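## Section 4: Setting up your mail, address changes and utility handover

If you've followed me this far you have a home file, a room list and a rough calendar in Jovuvent. Good! Now comes the part I put off every single time I've moved, the paperwork. I've moved nine times, and I've paid for electricity at two places at once on three of those occasions, so please learn from me.

You can do this whole section in one evening if your account numbers are handy. If they aren't, give it two.

### 4.1 Before you start

You'll want these within reach:

- your latest bill from every utility (paper or PDF, either is fine)
- the lease or closing papers for the new place
- the last few bank and card statements, at least three months of them
- your Jovuvent login, with the home file from Section 2 already open
- a pen, even if you do everything on a screen

**Note:** If you skipped Section 2, go back and make the home file first. The address list attaches to it, and I haven't found a way to attach it afterward without typing everything again. (I tried. I typed everything again.)

### 4.2 Make the address list

1. Open your home file and choose **People to Tell**.
2. Type your old address in the first box and the new one in the second. Write the new one exactly the way it appears on your lease, apartment number included.
3. Set your move date. If you only know the month, pick the last day of it for now. Mine was "sometime in April" for weeks and the list worked fine.
4. Tap **Start from blank**. There is a ready-made list, but it has 172 entries and most of them won't apply to you. I tried cleaning it up once and gave up somewhere around the boat registration.
5. Go through your bank statements line by line and add every company that takes money from you.
6. Go through them again and add every company that sends money to you. Employers, insurance refunds, that one savings account.
7. Add the people and offices that never show up on a statement: doctor, dentist, vet, school, voter registration, the driver's license office.
8. Save the list.

**Caution:** Don't delete an entry once you've dealt with it. Mark it **Done**. You'll want the record when somebody swears they never heard from you.

### 4.3 Set up mail forwarding

Forwarding is a safety net, so treat it like one. It catches what you forgot, and it runs out.

1. File your forwarding request two weeks before the move. A week is doable but it makes me nervous.
2. Decide whether it covers one person or the whole household. If anybody is staying behind at the old address, you need the one-person version, filed separately for each mover.
3. Pick the start date. I use the day before I hand over the keys.
4. Copy the confirmation number into the **Notes** box of your home file.
5. Put a reminder in the calendar for a month before forwarding ends.

**Note:** Plenty of packages and some official letters don't get forwarded at all. Anything with "return service requested" on the envelope goes straight back to the sender. So when something does arrive with a yellow sticker, take it as a nudge and add that sender to your list the same day.

### 4.4 Make the calls
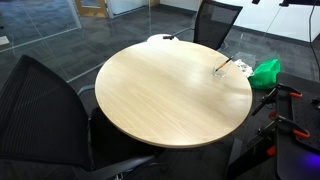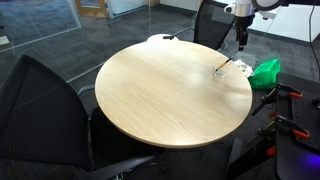
Calls go so much faster when you do them all in one sitting, and Monday morning at 8:30 has been my lucky slot for years (hold times creep up badly by ten). Pick a spot where you can spread out the bills and not have to clear them away for lunch. I like a round table with a light wood top and a proper office chair, something like those two, and a pen leaning in a glass, the way the pen or brush-like tool does in the second picture, so I can grab it the moment somebody starts reading out a confirmation number. Charge your phone the night before. Then work in this order:

1. **Electricity and gas.** Ask for a stop date at the old place and a start date at the new one. Let them overlap by a day. Cleaning an empty apartment by flashlight is a thing I've done and I don't recommend it.
2. **Water.** In a rental this may be the landlord's job, so check the lease first.
3. **Internet.** Call early, even if everything else waits. Installation visits book up, and the first slot you're offered is often after you've already moved in.
4. **Trash and recycling.** Ask which day is pickup day at the new address, and whether they take flattened boxes. You're going to have a lot of flattened boxes.
5. **Insurance.** Ask when coverage starts at the new address, and whether your things are covered while they're on the truck.

For every call, write down the date, the name of the person you talked to, and the confirmation number. If they won't give you a number, ask them to email you a summary while you're still on the line.

**Caution:** "Transfer service" and "stop and start service" can mean two different things on your bill. With a transfer, your old balance, your deposit and your autopay usually come along. With a stop and start, your deposit may get mailed as a check – to your old address, if you haven't changed it yet! Ask which one you're getting.

### 4.5 Read your meters

This takes five minutes and it's the step people skip most.

1. On your last day, go to each meter and write down the reading. Include every digit, leading zeros too.
2. Take a photo that shows the reading and the serial number together.
3. Do the same at the new place before you plug anything in.
4. Enter all the readings under **Handover** in your home file.

To show you why I'm so fussy about it: my gas meter at the Nivitz building read 3256 when I left, and the final bill was worked out from 4000. That's 744 units of somebody else's hot showers. I sent the photo, the company fixed it in a week, and I've never skipped a meter since.

**Note:** If the meter is in a locked room, set up a time with the building manager well before moving day. On the day itself they'll be busy with the elevator.

### 4.6 Share the list with your household

If you're moving with other people, split the list up. It goes quicker and there are fewer arguments about who was supposed to call the dentist.

1. Open **People to Tell** and choose **Share**.
2. Add each person by email.
3. Assign entries by tapping the name next to each one. Personal accounts have to go to the person whose name is on them, since most companies won't talk to anybody else.
4. Agree on a date for everything to be marked **Done**. We do one week before the move.

Fedir Holovko, who proofread the first version of this guide, wanted me to add that you can assign an entry to two people. You can. In my house that means neither of us does it, so I'd pick one.

### 4.7 If something goes wrong

**The company says your new address doesn't exist.** New buildings and renumbered streets cause this a lot. Ask the landlord for the address in its official form and try that. When I moved to Zirkilov Court I had to enter it without the word "Court" for two companies and with it for all the others. Put the odd version in the notes so you don't have to figure it out again.

**The previous tenant never closed their account.** The utility may ask for your lease before it opens yours. Have a PDF ready to send, and offer the page with the address, dates and signatures first. That's usually enough.

**You got a bill for days after you left.** Send the stop confirmation number and the meter photo together in one message. Don't pay first and argue later if you can help it, but don't let it go past the due date without writing to them either.

**The list won't save.** The **Notes** box holds 1000 characters and the whole entry refuses to save if you go over. There's no warning, the button just sits there. Cut the text down and try again. I hit this by pasting in an entire chat with my internet company.

**Your movers need the new address and you've changed the plan.** Call them, and then send it in writing as well. Farkas, the crew I used last time, had three versions of my address by the end because I kept texting corrections to different people. One message, to the office, with "this replaces the earlier address" in the first line.

### 4.8 The week after

1. Open the list and look at anything not marked **Done**.
2. Check the first statement from each bank and card for the right address.
3. Test autopay by logging in. Don't assume it came along with you.
4. Ask whoever moved into your old place, or the manager, whether anything came for you. Leave a phone number.
5. Shred the old bills once the final ones are paid, except anything you need for taxes.

Keep the home file open for now. Section 5 uses the same room list for unpacking, and you'll need the box numbers you wrote down in Section 3.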